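Open afternoon at Pirkeo: a few pictures from the visit

I've walked past the Pirkeo building on my way to the shops for years and never once been inside, so when I heard they were opening the doors for an afternoon in August I was there before the kettle was on. Pirkeo share the place with a smaller outfit called Stenetti, who do the programming side of things, and between them they'd laid on demonstrations in most of the downstairs rooms. I had expected a few leaflets and a man in a polo shirt. What we got was robots, lots of talking, and really very good flapjacks.

By the end of the day 189 people had signed the visitors' book, which was a good deal more than they had planned for (the flapjacks had gone by three). We were taken round in groups of six, each with somebody from the firm to answer questions, and I'm afraid I asked most of ours.

The first stop was a talk in the front room about how you teach a machine to pick things up. I'd always thought the heavy stuff would be the hard part, but no, it's clutter. Give a robot the same box in the same place all day long and it'll be happy. Give it a jumble, where everything is a different shape and half of it is shiny or see-through, and it has to work out where one thing stops and the next one starts. Clear plastic is a real pain, apparently, as the cameras look straight through it!

Then we went along the corridor to see a wall of old grippers, going back to the early days of the firm. Some looked like kitchen tongs and one looked like something my dentist would use. You could handle the older ones, and a little girl in our group had to be gently parted from hers.

After that came the picking room, which was the bit I'd come for. We had the Limsakul project explained to us, which is their name for all the work on mixed household objects, and our guide said they had done 895 tries in the month before we came. She was cheerful about how many of those had gone wrong. I liked her for that. 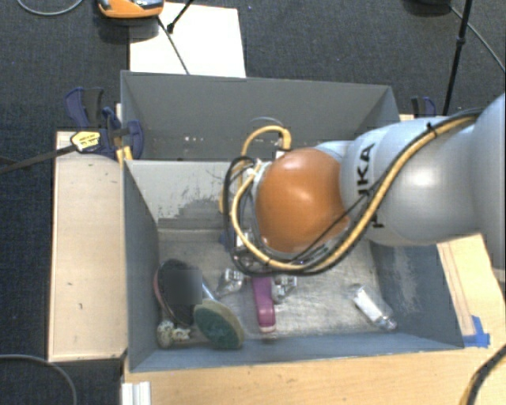

I could have stayed in there all afternoon. A KUKA arm is a handsome thing up close, with that shiny orange joint near the wrist, and I loved that the things it has to deal with are so ordinary. A green scouring pad, a plastic bottle, a tool with a bright pink handle: I've got a drawer at home in much the same state. The blue clamps on the bin made me feel at home too, because my shed is held together the same way.

I asked how long before I could have one to do the washing up and got a polite laugh.

We finished upstairs with tea and a short film about Ustitetti, a sorting line they're hoping to build next year if the money comes through. The sound kept dropping out but I got the gist. There was a quiz for the children as well, and a box for suggestions, into which I put a note about the signs for the car park.

They say they'll do it again next summer, with booking this time. I've already put my name down.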